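Is washing black cotton in cold water worth it?

gilbert_723
Komico says cold only for anything black. I've done it since July and my table cover still looks tired. I think it's a sales line for their detergent. 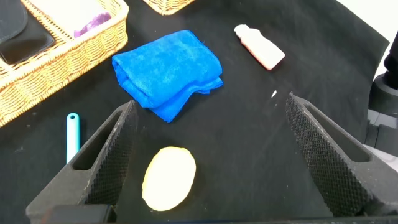 black cloth, a bit of lint

pallesville19
Lint isn't fading. You're mixing up two problems.

gilbert_723
Maybe – but cold was supposed to fix both.

wimia_fan
Says who? Warm is fine. Just keep towels out of the load.

pallesville19
Disagree on warm. Mine went gray.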